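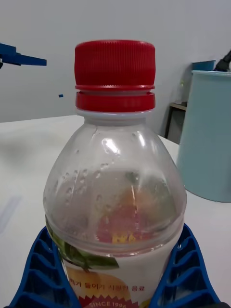 Red cap, white label.

How do I list survivors in an obituary when the family is complicated?

Asked in: Funerals and Memorials

My aunt died in August and I have been given the job of writing her obituary, on the grounds that I once had a letter printed in the Evwood paper. The letter was about storm drains.

The trouble is the "survived by" part. She had two ex-husbands, both living, both planning to attend, and one of them still on good enough terms to have fixed her gutters this spring. She also had a man she lived with for 9 years and never married, and a stepdaughter from the first marriage who called her Mom. Her sister says blood relatives and legal spouses only, which by my math leaves the sister.

The funeral home in Stornton gave me a fill-in-the-blanks sheet with one line for "spouse" and one for "children." The paper allows 21 lines at the base price and then charges by the line, and my draft is already past that before anybody gets to be survived. They want it by noon Saturday.

Is there a rule? I would love for there to be a rule.

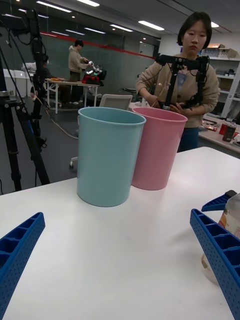

Light blue and pink, side by side.

Answer 1 (accepted)

No rule. There's a custom, and the custom bends pretty far.

The usual order is spouse or partner, children, grandchildren, parents, siblings, then everyone else as "many nieces and nephews," where I assume you will be filed. The man she lived with goes first. "Her partner" or "her companion" are both common, so ask him which he likes. "Special friend" still turns up, and it makes everyone sound like they met at camp.

The stepdaughter goes under children. You can write "her daughter" and leave it there. If the sister objects, "her stepdaughter, whom she raised" is accurate and also makes the sister's point look a little small. Check that she was in fact raised there before you use it.

Ex-husbands are normally left out unless there are children in common or everyone stayed friendly. The gutter one could go near the end, as in "her friend and former husband." If you name one and skip the other, call the other one before he reads it. That's a two-minute phone call and you will be glad you made it.

For the length, cut the list of jobs first. People leave in every employer back to high school and then run out of room for the grandchildren. You can also run a short notice in print with the service time and put the long one on the funeral home's page. Most of those don't charge by the line, but ask. And read the printed proof out loud to somebody else in the family, with all the names in it. Corrections after the fact cost money in some papers and cost you Thanksgiving in all of them.

Answer 2

Just put "survived by a loving family" and be done. Worked for my uncle.

Answer 3

I do genealogy as a hobby, so I am the person who will be reading this in a hundred years, and I'm begging you to put everyone in. Maiden names, towns, both exes, all of it. I spent most of a winter on a Lecomte line that goes back to a man born in 1818, and the only reason I got past his daughter is that a cranky notice listed three husbands in order along with what was wrong with them. "A loving family" would have finished me.

I realize you are paying by the line and I'm not.

If you keep a long version, give a copy to the library. Ours has a drawer for them. Don't put her full birth date or her street address in anything public, though. The year is enough for people like me, and a house that's known to be empty during a service at a stated time is an invitation.

Comments on Answer 1

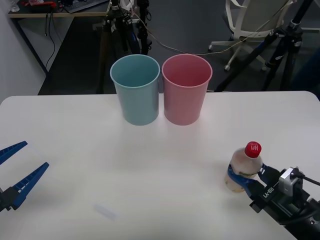

Dedent replied that partner-first is fine until the partner and the sister are sharing the front pew, and that in his family they got around it by writing "she leaves behind" and going alphabetically. The result put a cousin from Tulsa ahead of the widower. The cousin was thrilled.

Original poster: Thank you, all. "Companion" it is, he picked it. Stepdaughter is in as daughter. The gutter husband made it and the other one said, on the phone, that he'd prefer not to be in the paper for any reason. The sister wants to know why she comes fourth. I told her it was the custom.

I'm still over by two lines and the storm drain people have not offered to chip in.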